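Teaching by hand: pictures from the Handanel open day

6 Jun 2020

Our group at Handanel works on one narrow question: how a person can show a task to a robot without writing any code. On the open day we let visitors try this with their own hands. I have put a small selection on this page, with some notes under each, for those who asked me afterwards what the work looks like. The longer text will come on the project page of Prostlow when Inès Bodin has finished to correct it.

The tool is held like a big pair of tongs. You squeeze, the two fingers close, and the small camera on top keeps everything the fingers meet. We call the tool Kan. The second one, built later, is called Geta, and the only difference that a visitor can feel is a softer spring. There is no robot arm in the room when we record. The person is the arm, and the movements are later given to the machine as lessons.

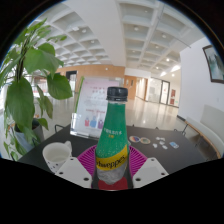
We ask each person to do one movement many times and to do it a little differently each time. This is harder than it sounds. After five or six tries the hand finds a favourite way, and then all the lessons are the same lesson. Gitau Nyamweya, who has recorded more than any of us, changes his standing place after every try and starts again from the other side of the table. His recordings are the ones that the training likes best.

The target for this task was 329 good recordings. We finished with 298, which I find a fair result for one day with many beginners. A recording is good when the fingers close once, hold, and open at the right place. If the person stops in the middle to talk, we throw it away. Visitors talk a lot - this was my own mistake in the planning, and in January we will put the talking corner on the other side of the hall. 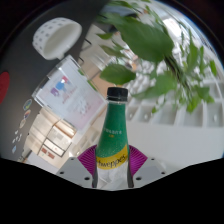

The slow squeeze is the first thing Veronika Bozsik teaches. Many people close the fingers with all their force, as if the object wanted to run away, and the robot then learns to do the same. She asks them to bring the tool in straight and to close it only until the object sits quietly. The bottle is good for this lesson: it is tapered, with a long neck, so it matters at which height you take it, and here the dark strips of the fingers press low on its sides. With the leaves of the plant so near, the camera also gets a busy background, and we are glad of that. A robot which has only seen clean walls is easily confused in a real room.

Some people ask why we do not use remote control for everything. We have this also. Josefina Ibarra drives the arm from a chair with two handles, and for heavy things it is the better way, but a new driver needs nearly 40 minutes before the first useful recording. With the hand tool a child of ten can begin after the second try. On the other side, a human wrist can turn in ways that our arm cannot follow, so a part of the hand recordings must be left out when we check them against the arm.

The checking is done by Hamisi Gachanja, who looks at each recording at double speed and marks the moment of closing and the moment of opening. He asks all who record with us to please keep the sleeves away from the camera.

If you were with us and want to try again, the tools are free on most afternoons. Write to the Handanel office and say which hand you use, left or right. We have a grip for both.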